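Noltwood cloth set: gallery

Noltwood – Projects – Cloth handling – Gallery

The cloth set is a collection of teleoperated episodes recorded for training a folding and flattening policy. It was started in August and now holds 703 episodes, of which 570 have passed review. Recording is done on two stations, Virik and Zacharias, which share the same arm model, controller settings and wrist camera mount. A third station, Porker, is used for replay and evaluation only and contributes nothing to the set.

Each episode begins with the cloth dropped from a fixed height and ends when the operator presses the pedal. Operators are asked not to correct a poor grasp by hand. Failed grasps stay in the episode and are labeled as such, and the policy is trained on the recovery that follows. Episodes with a dropped camera stream or a controller fault are removed before review.

Selected views from the wrist stream follow. Resolution has been reduced for the web. Color is as recorded, with no white balance applied afterward.
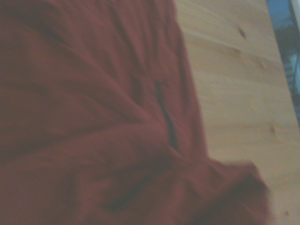
Wrist view, large cloth. The usual difficulty with this group is picking a grasp point when no corner is exposed. Labels are limited to four classes: edge, corner, fold and unknown. The dark crease running down through the red fabric is typical of what gets marked unknown, as it could be a tight pleat or an opening between layers, and reviewers are told not to guess from one image. The boundary against the pale wood is easier and is marked as edge along its whole length, including the lower part where blur softens it. Blurred images are kept in training with a lower weight. Small knots in the wood are left unlabeled.

Notes on labeling

Reviewers work on every tenth image of an episode and the labels are carried forward between them. Where two reviewers disagree on fold versus edge, the image goes to Marit Strömberg, who maintains the label guide. Version 7 of the guide merged "seam" into "fold" after the two classes proved too inconsistent to train on separately.

Gripper position and finger force are stored alongside the images at the controller rate and resampled at load time. Timestamps come from the station clock. Episodes recorded on Zacharias before the clock fix carry a constant offset, which the loader corrects – anyone reading the raw files directly has to apply it themselves.

The split between training and held-out episodes is made by cloth, so a given piece of fabric appears on one side only.

Page last changed 28/01/2020. Corrections to Marit Strömberg, cloth handling.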